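# Findley brings its Sasach warm drink syrups to cafés and home kitchens

10/29/22 — Findley, a small maker of drink syrups, today starts the sale of Sasach, a range of syrups for hot punches, toddies and warm apple drinks.

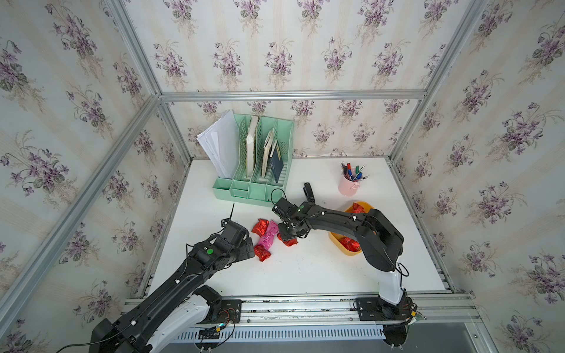 Sasach is made for the cold part of the year, when people want something warm in the glass and don't want to stand at the stove for an hour. The range has two syrups at the start. The first is Sasach Orange and Clove, and the second is Sasach Pear and Ginger. Both are cooked in small pots at the Findley kitchen, and both contain only fruit juice, sugar, whole spices and a little lemon. The recipes were tested during the whole of September, and every test was written down by hand on a sheet of its own. Findley has kept all the notes from Sasach, also those from the bad batches. A short selection of them will be put on the Findley website next month.

"I grew up with drinks that were boiled for a long time with dried peel and ginger," said Wing-sze Yang, founder of Findley. "My wish was to put this slow taste in a bottle, so that a person who comes home late can have it in the time the kettle needs. The Pear and Ginger was the difficult one. Pear is a quiet fruit, and in the first versions the ginger was shouting over it. We changed to a riper pear and put the ginger in later, and then I was satisfied."

The syrup can be used with or without alcohol. For one glass without alcohol, put two spoons of syrup in a strong glass, fill up with hot water or hot apple juice, and add a slice of lemon. For a toddy, put the same quantity of syrup with one measure of whisky or dark rum and then the hot water. The Orange and Clove is also good in red wine that is warmed slowly in a pan — it must not boil, or the wine becomes bitter.

For guests, Findley suggests this warm punch:

**Sasach Pear Punch**

- 800 ml cloudy apple juice
- 300 ml strong black tea
- 8 spoons Sasach Pear and Ginger
- juice of 1 lemon
- 1 pear, cut in thin slices
- 1 cinnamon stick
- dark rum, if wished

Warm the apple juice, the tea and the cinnamon stick in a large pan on a low heat. When steam comes up, take the pan from the heat and stir in the syrup and the lemon juice. Let it stand for five minutes with the lid on. Put the pear slices in the glasses and pour the punch over them. Rum can be added to each glass separately, so the children can drink from the same pan.

What is left over can be kept in the fridge until the next day and is also pleasant cold, with ice and soda water.

The syrups are sold in bottles of 300 ml for the home and in bottles of 2 litres for cafés and bars. Cafés that order the large bottle receive a printed card with recipes for the counter. An open bottle should be kept in the fridge and used within 29 days. A little spice at the bottom is normal; please shake the bottle before pouring.

Sasach is available from today in the Findley online shop and at the Lo tea rooms, where the Orange and Clove is served as a hot drink of the house all through the winter. Delivery to cafés is done by Ploton, who also take back the empty large bottles for cleaning.

**About Findley**

Findley makes syrups and cordials from fruit and whole spices, without added colour. The company was started by Wing-sze Yang and sells to private customers, tea rooms and bars. Its summer range includes a lime and mint cordial and a sour cherry syrup, and both will come back in spring.

**Press contact**

Wing-sze Yang, Findley. Sample bottles for recipe testing can be requested through the contact form in the online shop. Please write which of the two flavours you would like to receive.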